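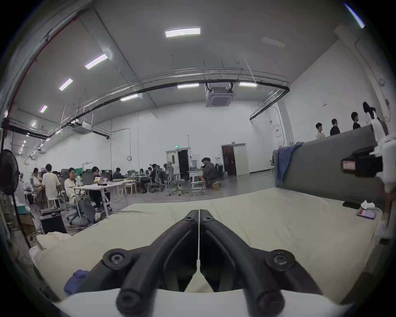

Pale sheet on the mattress, small blue cloth to the left.

store-lamb-prices

Hello, and thanks for having a look! I've put together a table of store lamb prices from the ring at Fesow mart, typed up from the sale sheets they pin by the office door. I started it for my own use (I buy a few pens every back end and was sick of guessing) and it grew from there.

Last proper update: 11/2/18

What you get

One file, lambs.csv, with 1,929 rows. Each row is one pen sold, and the rows come from 113 sales. There are seven columns:

sale_no – my own running number, nothing to do with the mart's
breed – as written on the sheet, so expect "Tex x", "Texel X" and "tx" all meaning the same animal
sex – w, e or mix
head – lambs in the pen
avg_kg – average weight, blank if they weren't weighed
price – pounds per head, not per kilo
notes – anything scribbled in the margin

Please don't write to tell me the breed column is a mess. I know it is! I left it as the sheets had it, and there's a second file, breeds.csv, that maps the spellings on to tidy names if you want to join them up. Everaldo Sampaio made that one, and he was far more patient with my typing than I deserved.
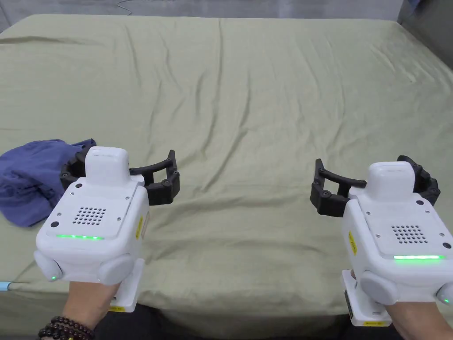
Weights are the weakest part. The old scales at Fesow were swapped out one October, and pens before that tend to be rounded to the nearest half kilo, while later ones go to one decimal place. If you're working out pence per kilo, I'd treat the two lots separately. Some 400 pens have no weight at all, mostly hill lambs sold by eye.

I've also left in the sale where a pen made silly money. I was there, two neighbours had fallen out and neither would stop nodding. It's marked "daft" in notes, so drop it if you're doing averages.

What isn't in it

No buyers' or sellers' names, and no holding numbers. No cull ewes, no breeding stock, no fat lambs. I did a bit of the Stirnano sales too but they list by lot and I couldn't make them line up, so they're in a folder called old and I wouldn't lean on them.

Opening the file

It's plain commas, UTF-8. A spreadsheet will do fine, just watch it doesn't turn pen notes like "3-4" into a date. There's a little script, tidy.py, which does the join with breeds.csv and spits out a clean copy.

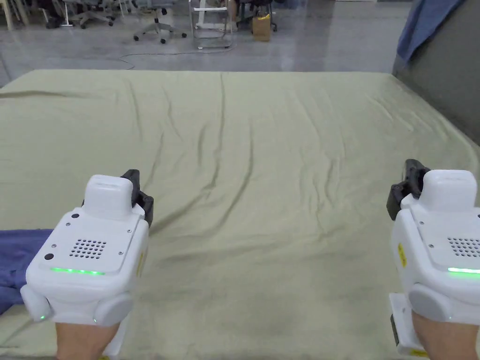 The green fitted sheet, creased from the far edge to the front.

Using it

Help yourself, for anything you like. A mention would be nice but I shan't chase you. If you find a price that looks wrong, send me the sale_no and the row and I'll dig out the paper – I've kept every sheet, in two feed bags in the loft.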